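Foam nets from fruit and foil snack bags: which bin?

Asked by kivi_42, March 2022

Hello all. After guests leave, my small table with the deer on it is always full of wrappers. I am trying to sort them better, but I am not sure about two things: the soft foam nets which come around fruit, and the snack bags that are silver. My city's list does not mention any of them. Orange net and yellow net are the same material, I think?

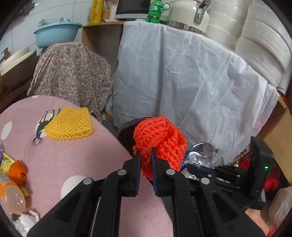

2 answers

Abhishek Chauhan
Color does not matter. These nets are usually expanded polyethylene foam, and most cities do not take it in the home recycling. Please check with your city, but if the list is silent, I would put it in the trash. Clean ones you can keep. I put them between glasses when I pack, and I still have 20 from December.

For the snack bags, do the crush test. Press the bag in your fist and open the hand. If it stays small like a ball, it may be foil. If it opens again, it is plastic with a thin metal layer, and it goes to the trash.

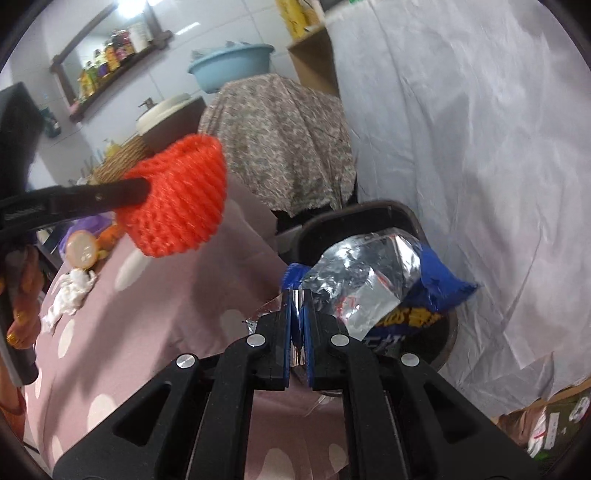
Shake out the crumbs first, or you will have ants, as I had. Also, do not put one bag inside another if your city sorts by machine. The clear plastic container is a different case, look for the number on the bottom.

sudix
trash for both. I keep a bin next to the table so everything goes in at once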